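4. Recording a workplace complaint in Kasano

This section is for the person who receives complaints in your company (in the program: the Intake Officer). Before you begin, you must have finished section 3 and have an active Sondent account with the Intake role.

Caution: Kasano keeps records only. It does not give legal advice. If the complaint mentions an injury, a threat or a possible crime, speak with your employment lawyer before you continue to step 4.

4.1 Opening the matter

1. Sign in and choose Matters, then New Matter. The program gives a number by itself, for example 1187. You cannot change this number later.

2. In the field Type, choose one: Harassment, Discrimination, Unpaid Wages, Dismissal or Other. If two types apply, choose the more serious one and write the second in Remarks.

3. Enter the name of the employee as it is written in the employment contract. To select several witnesses from the staff list, hold the Ctrl key and click on each name with the left button.

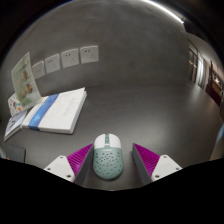 4. Write the complaint in the employee's own words. Please do not correct the grammar and do not shorten. The field accepts long text, and it saves when you leave it.

5. Click Lock Statement. After this, the statement can be read but not edited. Any later change must be added as a supplement (see 4.3).

Note: When the employee does not wish to be named, tick Confidential before you click Lock Statement. The name is then visible only to the Intake Officer and to your lawyer. If you forgot it, write to the support desk, attention Mohsin Dhanial, and give the matter number.

4.2 Adding documents

1. Open the matter and choose the tab Evidence.

2. Click Add and pick the file. Letters, pay slips, rosters, emails and pictures are all accepted. Each matter can hold 147 files.

3. Give every file a short title. In the sample company Bajwa, which is installed with the program, matter 17 shows how the titles should look. 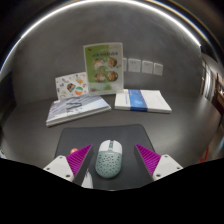
Figure 4-2. Mouse on the table

4. Click Save. Files with a coloured bar on the left side are still being checked for viruses. Do not close the window before the bar is gone.

4.3 Supplements and the litigation hold

1. To add a supplement, choose Statement, then Supplement. The program adds your name and the time of day.

2. If your lawyer asks for a litigation hold, choose Actions, then Hold. Nothing in the matter can be deleted by any user until the hold is released.

Caution: A hold in Kasano does not cover your email server. If you use the Gander connector, switch on its own hold also, as explained in section 6. Error 167 means that the connector did not answer. Wait a few minutes and try again.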